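Rent the Hands, Skip the Robot

I've been putting off writing this one because every time I say I liked a robotics product somebody assumes I was paid to. I wasn't. I paid full price for the rental, I paid return shipping, and I still think the Panilham kit is the most sensible thing on offer right now for a small shop that wants to teach a machine to handle cloth.

If you haven't run into it, Panilham rents pairs of handheld grippers. You hold one in each hand by a pistol grip, you do the job you want a robot to learn, and the recordings go off to be turned into training data. You never touch a robot arm. You don't need one in the building! That was the part I couldn't get past at first. I kept thinking, surely I'm supposed to buy the expensive thing before I get to play with the cheap thing, the way you buy the truck and then the floor mats. But the arm is where a small outfit's money goes to die, and I say that as a person who once talked a former boss into one. It did a lovely wave for visitors.

So my opinion, up front: most small businesses who think they want a robot should rent the hands first and find out whether their work is even teachable. Mine is garment prep, mostly folding and flattening for a uniform service, and I went in sure that folding was the easy bit. Folding is awful. Fabric doesn't hold still and doesn't fold the same way twice, and when you have two fingers per hand instead of five you learn very fast how much your pinkies have been doing all these years. I spent my first evening with the kit swearing at a pair of work pants.

By the third evening I was decent. That surprised me, and it's my main argument against the people who say handheld kits are fussy toys. They are fussy. So was my first sewing machine. You get a feel for how hard to squeeze, you stop lifting from the elbow, and you start planning where the second hand goes before the first one lets go (I now catch myself doing this with dish towels at home, which my kids find hilarious).

The basic plan at Panilham is sold in blocks of 1,000 demonstrations, and I do think that number deserves some grumbling. It sounds like a mountain, and then you get going and realize the mountain is made of pants. We split it between two of us over six weeks, a bit before lunch and a bit after, and we still finished with sore thumbs. The sales page makes it sound like a pleasant afternoon. Please fix the sales page. Tell people it's a job and let them schedule it like a job, and you'll have fewer cranky customers.

I also looked at the competition. Gosport will send a crew to your place and do the recording for you, and the quote I got was very fair for what it covers. But their crew doesn't know how my customers want a collar to sit, and I'd have been standing there correcting them all day. Ferraro sells you the grippers outright, and if you have a year of steady work lined up, go buy theirs and don't look back. I didn't, and I don't think many shops my size do. Renting lets you be wrong cheaply. I'd like more of the tech industry to let me be wrong cheaply.

Now the complaints, and I have a few. The handles are shaped for a bigger hand than mine, and Panilham offers no small size. The manual spends pages on unpacking and hardly a paragraph on what makes a good demonstration, so I wasted a whole batch rushing, when slow and a little boring was what they wanted. And support answers by email only, from an office in Dreltport that seems to go home at four. I got good answers every time. I got them the next morning.

Then there's the question my sister asked me, which is whether I'm recording myself out of work. I've thought about it plenty. What I folded was the plain stuff, the flat stacks that make my wrists hurt by closing time. I'd hand that over tomorrow. The alterations and the odd repairs, the customer who wants it "like last time," I'm keeping, and no kit I tried came anywhere near them. But I do think whoever does the demonstrations should be on the clock for every minute, at their full rate, and I'd like to see that written into the rental terms in plain words. It's skilled work and it should be paid like it.

Would I rent again? Yes, in June, once the spring orders are out the door, and this time I'm asking for two sets so we can both record at once. 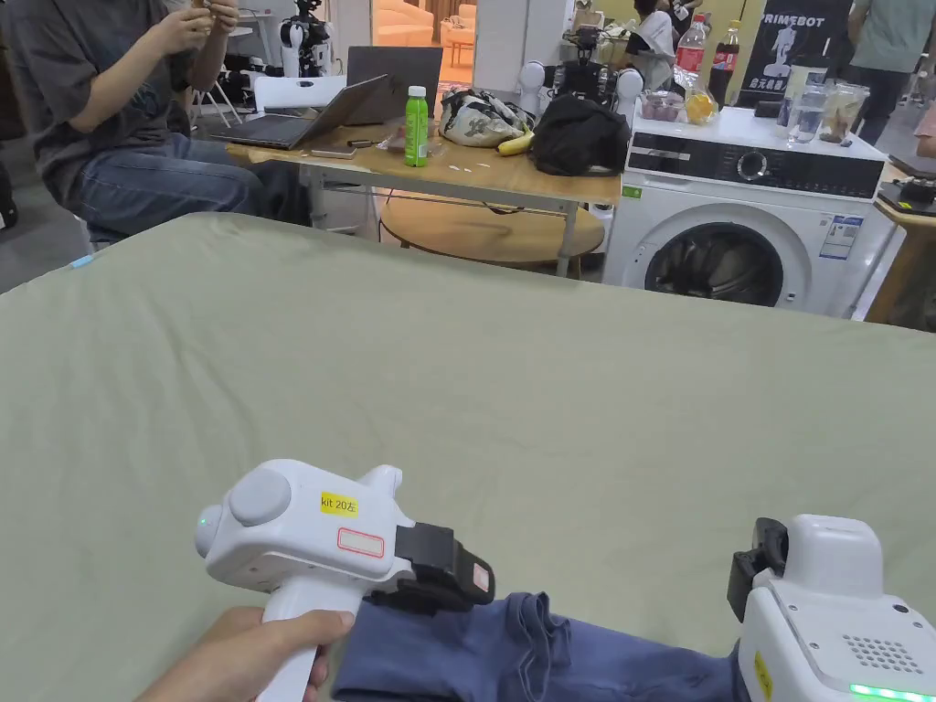
Keisha Strickland: I'd push back on the part about Ferraro. We rented first too, then rented again, and by the second bill we could have owned a set. If you already know you're going back in June, price out buying before you sign. Totally with you on paying people for the recording time, though, and on the thumbs.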